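Notes for the door-opening folder, mostly written on a Wednesday evening at the workshop with the heater on and a mug of tea going cold. If you've come here looking for the wiring for the real arm, that lives in the `humik-arm` folder, and Bheki Mokoena is the person to ask about it.

# Rurkus doors

Rurkus is our home-grown simulator set-up for teaching a small arm to deal with doors. It began in my spare room, moved to the shared workshop in December when my laptop gave up, and has been growing in a friendly, untidy sort of way ever since. The arm we're building is called Humik (Fatima Joubert named it and won't say why), and the plan is that it should one day open the door between the workshop and the kitchen without anybody having to hold its hand.

We practise in simulation first. A real knob is fairly forgiving, but our printed fingers are not, and we had snapped enough of them by the autumn to want a gentler way of learning!

## What's in the folder

- `scenes/` – the door, the knob and the arm, with a settings file for each
- `runs/` – 300 recorded attempts, each with joint positions and rendered pictures
- `notes/` – our scribbles, which you're welcome to read if you can follow them
- `tools/` – small scripts for playing runs back and trimming the dull bits

Of the 300 runs, 200 were driven by hand with an old game controller, mostly by Urmila Bisht, who has far more patience than I do. The rest come from the Wulleck planner, which Sipho Chauke wrote over a couple of long weekends and which is still learning its manners.

## How an attempt goes

Each run starts with the arm tucked back. It comes up to the knob, opens its fingers, closes them on either side, turns, and pulls. A run ends when the door has swung through 27 degrees or when the clock runs out, whichever comes first. I know 27 is an odd number to settle on. It's how far our kitchen door opens before it meets the recycling bin, and I've grown rather fond of it.

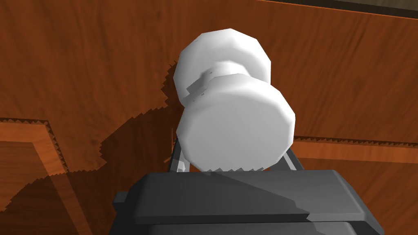 The knob model is deliberately simple, with flat facets where a proper one would be smooth, and that keeps the contact sums quick enough for an elderly desktop. It does mean a finger can catch on an edge and jump a little as the wrist turns. If you see a sudden spike in the force readings halfway through a turn, that's usually the culprit, and you can smooth it with `tools/soften.py`.

Shadows are drawn cheaply too, so they come out jagged. I tried the finer setting and each run took around 6 times as long to render, so back it went.

## Known grumbles

- Only one style of knob so far. Lever handles are on the list.
- The wood grain never changes, so anything trained on the pictures alone will probably be puzzled by a painted door.
- The planner's runs have a slight wobble on the approach. Sipho C. knows, please be kind.

## Using it

Play back a run before you train on anything:

```
python tools/play.py runs/first
```

Help yourself to all of it for your own projects, and if you make a better knob, do send it over. Sipho Pillay looks after the shared copy and will happily merge anything that comes with a line or two of explanation. The lever handle model is half finished in `scenes/mutiso/`, if anyone fancies picking it up before I get back to it.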